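The Paewai Kettle

Residents of the Jostville Rest House are reminded that the kettle is the property of the House and is entered in the inventory as item 178. It is black, and has a handle that arches over the lid. It is to be kept on the white table in the day room and is not to be taken upstairs.

The kettle came to the House from Paewai in the October of the flood, together with 13 blankets and a box of spoons. The letter that accompanied it has been retained. It states that the kettle was used at the landing stage throughout the evacuation, that it served tea to 1000 persons, and that the sender wished it to go on being used. The House accepted the gift on those terms. A further letter asked whether the House would care to have the lid back also, and this arrived by the next boat, wrapped in a pillowcase.

For the first winter the kettle was used in the ordinary way. Tea was made at seven in the morning, at eleven, and at four. Residents were asked to refill the kettle after pouring, and most did so. The first entry in the Complaints Book concerning it was made in the second week and reads, in full: "The kettle was full when I came down." It was taken to be a compliment entered in the wrong book.

The second entry was longer. A resident of the upper corridor, unable to sleep, had come down at half past three in the morning and found the kettle already boiled and a cup set beside it. She had drunk the tea. She wished it noted that it was made as her mother had made it, with the milk in first, and she asked which member of staff should be thanked. No member of staff had been on duty in the day room at that hour.
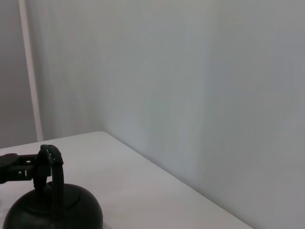
Enquiries were made. The night porter was asked to keep a log, and kept one for the whole of that winter in a clear and steady hand. He recorded the times at which the stairs creaked, the times at which the day room door was opened, and the state of the weather over the estuary. Against many nights he wrote only the word "Tea". When asked to enlarge on this, he replied in writing that he had gone in to inspect the kettle as instructed, that there had been a cup poured, and that it had seemed wrong to leave it.

The House then wrote to Paewai. The reply came on the back of a tide table. It regretted any inconvenience and explained that, on the last night of the evacuation, the final boat had been late. Those on the landing stage had been told to keep the kettle hot until everybody was across. The boat had come in at half past three. It had carried fewer people than were on the list, and word had never been sent to the landing stage that they might stop.

The matter was placed before the Governors at their spring meeting. A proposal that the kettle be sent to the museum at Givdale was considered and was not carried. A proposal that it be locked in the linen cupboard overnight was carried, and was put into effect for one night. The Complaints Book for the following morning contains 11 signatures and the words "We were cold."

The present arrangements are accordingly as follows. The kettle is to be filled by the last person to leave the day room. Two cups are to be left out, clean, with the milk. The lamp nearest the window is to remain lit, and the door to the garden is to be left on the latch in all weathers. Residents who come down in the night are welcome to the first cup. They are asked to leave the second where it stands.

The second cup is washed by the day staff at seven. It is usually empty.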